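Chapter 6

Where the Examples Come From

In this chapter
What counts as an example
Simulated collection and what it leaves out
The trouble with success rates
Who decides when an episode is good
Exercises and further reading

By now you have met several methods that learn to act by copying. Each was introduced with a sentence along the lines of "suppose we have a set of demonstrations." That sentence hides most of the labor and a good share of the mistakes in the field, and we let it pass in the earlier chapters so that the math could get going. It is time to go back and ask what was supposed.

A demonstration, in the plain sense used in this book, is a record of what a robot sensed and what it was told to do, step by step, from the start of a task to some stopping point. A set of demonstrations is many such records. The usual claim is that if the set is large and varied enough, a system trained on it will cope with cases it has never met. Readers should be suspicious of both adjectives. "Large" is easy to report. "Varied" is usually left to the reader's good will.

Take the Flamovari set, which we will use through the rest of the chapter. It was put together in simulation by a small group under Chantal Simard and released in August 2021 with 1,357 episodes of two-armed household work: picking up small things, putting them down somewhere else, opening and closing furniture. It is better documented than most sets of its kind, so it can be criticized in detail. Many of its rivals can't be criticized at all, for lack of anything to read.

The first thing to ask is how many different situations those episodes contain. The answer, according to the notes that come with the set, is 30 room layouts. Within a layout, the starting places of the small objects are shuffled by a random number generator, and the furniture stays put. An episode in which a toy starts a hand's width to the left is stored as a new example, and it is counted as one in every table. Whether it teaches anything new is a separate question, and the tables don't address it.

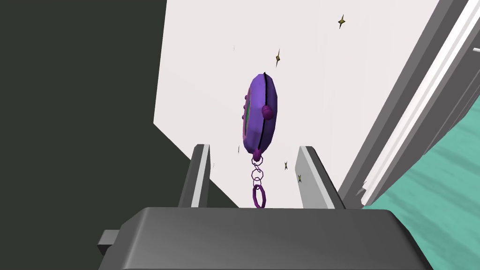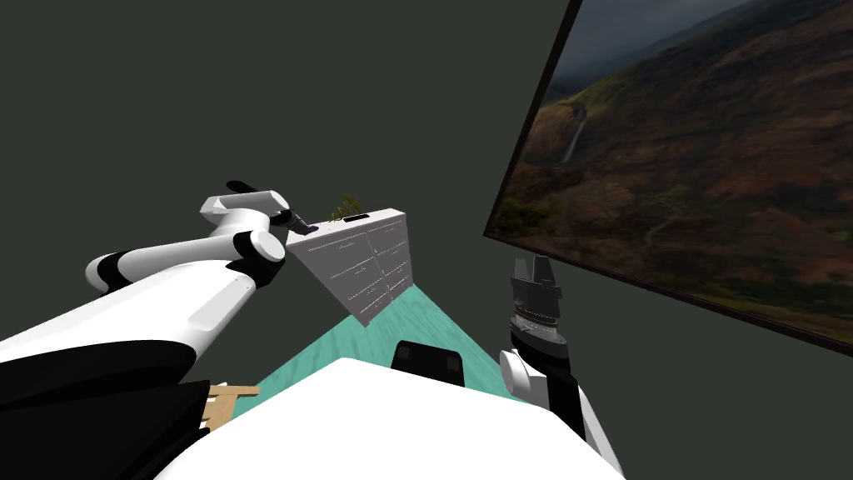 Figure 6.1. Two views from one simulated room in the Flamovari set.

The second thing to ask is what the simulator was willing to let happen. Contact is the weak point. Most simulators treat a grasp as a matter of a few contact points and a friction number, and that number is chosen by a person, often late in the day, so that the grasps will hold. Thin parts, hinges and anything that dangles are harder still. A common shortcut is to draw such parts without giving them any physical effect, and a learner trained that way has no reason to find out that a dangling part can snag. Before trusting a simulated grasp, find the friction setting and find out who picked it.

The third question concerns the operator. In Flamovari, a person drove both arms through a pair of hand controllers, and six people did all the driving. Six people have six sets of habits. If most of them bring the arm in from above, the learner will bring the arm in from above, including under a shelf where it can't. Simard's notes admit this and suggest recruiting more operators. We doubt that is enough. People working from the same instructions, with the same controllers, tend to settle on the same moves, and they settle faster when they are paid by the episode.

There is also the matter of what was thrown away. Episodes judged to have failed were deleted before release. This is normal practice, and it sounds like good housekeeping. Yet a learner that has only ever seen clean runs has no example of a slip followed by a second try. When it slips, as it will, it is in a place its training never visited. You may recall the drift problem from Chapter 4. Deleting failures makes it worse, and it also hides from the reader how hard the task was. If an operator needed five tries for each saved run, that is worth knowing.

Supporters of simulated collection have a fair reply. Real arms are slow and costly, they break things, and a shared real-world set such as Vostska took far longer to gather and has gaps of its own. The Atier simulator can reset a room in an instant, and it knows where every object is. We grant all of this. Cheap examples are useful for finding bugs, for comparing methods on equal terms, and for early training. The quarrel is with the next step, in which a score earned inside the simulator is quoted as if it described a kitchen.

Section 6.1 begins with the record itself: what is stored at each step, how often, and what is lost between one step and the next. Readers who have not yet done the Kwok exercise at the end of Chapter 5 should do it first. The logging code you wrote there is used again.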